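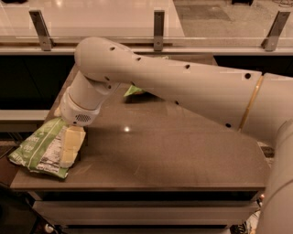

Thread on oiling old furniture, as promised Wednesday. I've been refinishing tables in Weledley for years and most questions I get are on color. A dark brown top like this one hides water rings but shows every bit of dust. Plan on wiping it daily.

1/ Sand with the grain. Stop at 311 if you use the Verschueren sheets. Going up to 4000 just polishes the wood and the oil sits on top.

2/ Two thin coats of oil. Wipe off the extra after each one. Wait 48 hours before you put anything on it.
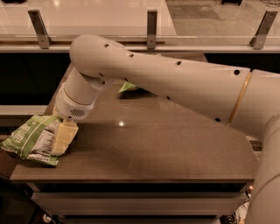 3/ Lay oily rags flat outside to dry. Don't ball them up, they can catch fire.

4/ Jeanine Meijer asked if wax can go over oil. Yes, once the oil has cured. Wax under oil won't work.

Home Posts Replies Media Likes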